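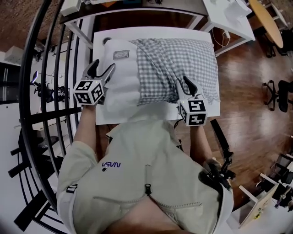 Tuncer Boseck

Fold the tablecloth before you put it away. I know plenty of people who don't. They push it into a drawer and tell themselves the iron will fix it in May, when the relatives come.

I have a gray and white checked cloth with a fringe, bought in Carkcombe for 38 dollars, and I'd argue checks are the best pattern for anyone who folds badly. The squares give you a line to follow. Plain white gives you nothing, and I usually end up with a lump and start over.

I also think folding should be done on a table – a bed is too soft and too low. Clear the top, lay the cloth flat, and let the extra hang over the side until you get to it. Fringe goes inside. Labels go inside too, though I've stopped being strict about that one.

My sister says 15 minutes on a tablecloth is a waste of an evening. She irons hers the morning of every dinner, and that takes longer.

Last updated: 2021-02-23

Recent
Who needs 12 napkins?
The linen shelf at Drumska
Against the fitted sheet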